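Caring for your instrument at home

Guidance for pupils and parents, issued by the Cuvstead Music Service

Most of the instruments brought to our repair bench have suffered from ordinary household conditions. The advice on this page applies to instruments hired from the Service and to those owned by families. Where a hire agreement says something different, the agreement should be followed.

Where to keep it

An instrument should be kept in a room that is used every day and heated moderately. Lofts, garages, conservatories and the cupboard next to the boiler are unsuitable. Wood shrinks in dry air and swells in damp air, and a violin or cello that is moved between the two may open at the seams. Keep the case away from radiators and out of direct sun. Instruments should not be left in a parked car at any time of year.

When the heating is first switched on, usually in September or a little later, pegs on stringed instruments may slip. Younger pupils should not try to force them back. Bring the instrument to the next lesson and the teacher will reset the pegs.

Cloths

Each pupil needs 2 cloths, one for the instrument and one for the strings or keys. Old cotton sheets, pillowcases and handkerchiefs are all suitable once they have been washed several times. New cotton often carries a finish that smears on varnish. Wash cloths separately from towels, without fabric softener, and let them dry fully before they go back into the case.

Cloths used to wipe rosin from strings should not be used on the body. Rosin dust sticks to the weave and will scratch.

Preparing a place to work

Cleaning is best done at a table and not on the player's lap. Clear the table completely, remove rings and watches, and lay down a clean sheet or plain tablecloth, folded double if the table top is hard. A pale cloth is preferred, as small screws, springs and pads are easily lost against a pattern. Shake it out of doors afterwards.
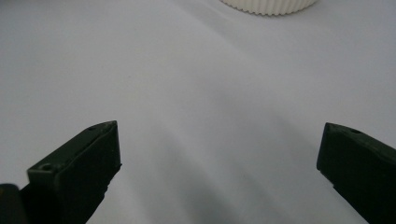 A plain, pale surface makes small parts easier to find.

Good light is needed. A desk lamp placed to one side will show dust and fingermarks more clearly than a ceiling light.

Stringed instruments

Wipe the strings and fingerboard after every session, and loosen the bow before it is put away. The hair of the bow should not be touched. Household polish, furniture spray and baby wipes must never be used on varnish – the damage is usually permanent, and is not covered by the hire agreement. If rosin has built up beneath the strings and does not come away with a dry cloth, leave it for the repair bench.

Replace strings one at a time. If all four are taken off together, the bridge will fall and the soundpost inside may move.

Woodwind

Clarinets, oboes and flutes should be dried with a pull-through or cleaning rod before they are packed. Leaving a damp swab inside the case defeats the purpose and may spoil the pads. If a pad sticks, place a cigarette paper beneath it, close the key gently, and open the key again before drawing the paper out. Cork grease should be used sparingly. A new clarinet may need it every day for the first few weeks, an older one perhaps once a month.

Wooden instruments that are new, or have not been played for some time, should be played for short periods at first. Mrs Hrynyshyn, who teaches upper woodwind, can provide a written timetable.

Brass

A trumpet or cornet may be washed in a bath of lukewarm water with a little washing-up liquid. Put an old towel in the bottom of the bath to protect both surfaces. Valves are to be removed first and kept in order: 1, 2 and 3 are usually stamped on the casing, and a valve put back in the wrong place will stop the air. Felts must stay dry. Rinse well, dry, and oil the valves before playing.

A mouthpiece that is stuck should be left alone. Pliers will twist the leadpipe, and the teacher has the correct tool.

Pianos and keyboards

Wipe the keys with a barely damp cloth, working from back to front, and dry them at once. Drinks and plants should not be placed on the lid. An acoustic piano should stand against an inside wall if possible, and be tuned at least twice a year.

Repairs

Please do not attempt repairs with household glue. Small faults are generally dealt with on the same day if the instrument is brought in on a Saturday before noon. The bench is run by Weidong Jiang (strings) and Uliana Zakharchenko (wind and brass), in Room 27. Loan instruments may be available during longer repairs, and are issued by Chaminda Uddin at the hire desk on production of the hire card.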